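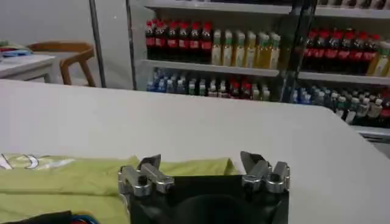 I was 11 when the mine siren went off in Arley, and I can still tell you what was on the stove (chili, badly burned by midnight). Eighteen men were underground at the Barredo shaft that September, and for 76 hours our whole town pretty much lived in the church parking lot.

The TV trucks showed up by breakfast. I'd never seen a satellite dish that big! My brother and I waved behind every reporter we could find – my mother saw it on the news and was mortified.
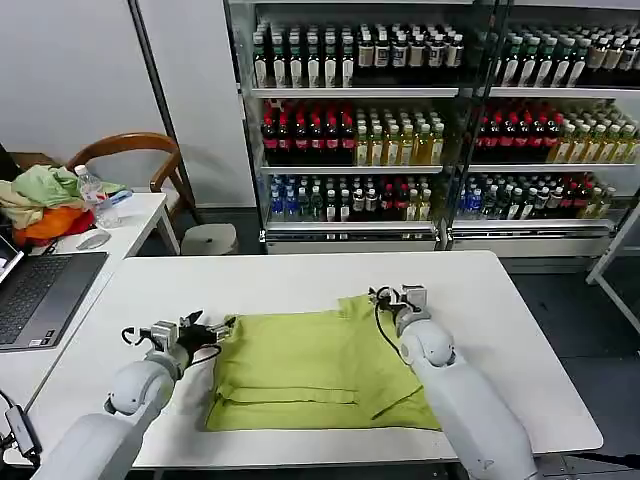

A woman who waited there with us told me she remembers it differently: the cameras kept the company talking, she said, and without them the families would have heard nothing at all. She may be right. All 18 came up alive, one at a time, and the town of 1,357 made enough noise for a city.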